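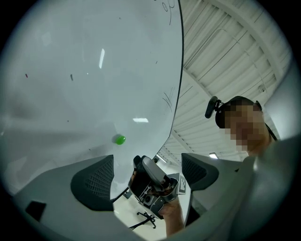
Before you start: working with two hand-held grippers

These are the working rules for anyone collecting demonstrations with the hand-held grippers. They cover setting up, handling, recording and putting away. The first version was written for the Skatel project, and this one, dated 7 April 2026, replaces it. Questions go to Valbona Đorđević.

1. Get yourself ready

Tie back long hair and push loose sleeves above the wrist. A lanyard should be tucked inside your top or taken off, as it will swing into view when you lean over the work. If you wear a headset, set the boom before you pick anything up. Adjusting it later means letting go of a gripper in the middle of a take.

2. Check each gripper

Open and close the fingers fully five times. They should move freely and meet squarely. Look at the grip pads under a good light and change any pad that is torn or lifting at a corner. Wipe the lens with a dry lens cloth – no sprays.

Markers must be flat, clean and fully stuck down. A marker with a curled edge may still be detected, but the position it gives will drift. Replace it and note the change in the Terkix log.

3. Check the room

Look at what the cameras will see, including the parts you don't care about. The usual problems are:

Shiny surfaces. Glossy whiteboards throw back the ceiling lights as bright patches, and these move as you move. Turn the board or shift your position if a patch falls behind the object.

Old writing. Clean the board properly or leave it as it is for the whole set. Don't wipe it between takes.

Chairs. Push them well back. Chair bases catch feet when you step sideways with both eyes on the gripper.

4. Handle with care

Hold the gripper by its handle, never by the fingers or the top cover. Keep your free hand out of the gap between the fingers. The closing force is low, but a pinch at the base of a finger still hurts.

When two grippers are in use close together, agree out loud who moves first. Keep the housings from touching. If they do knock, stop the take and repeat the check in step 2 on both.

5. Record

Hold still for two seconds at the start and end of each take. Move at the speed you would use for the same job by hand, or slightly slower. A take should not run past 70 seconds. Stop after 20 takes and rest your wrist, even if it feels fine.

Mark a failed take as failed and keep it. Deleting is done later by whoever reviews the set.

6. People in view

Anyone who may be recorded has to agree first, and faces must be obscured before files leave the building. This includes people who are only passing behind you. Check a sample by eye after the blurring has run – profiles and people looking down are missed most often.

7. Put away

Fingers open, lens cap on, battery out. Spare pads and markers go back in the Rirex drawer.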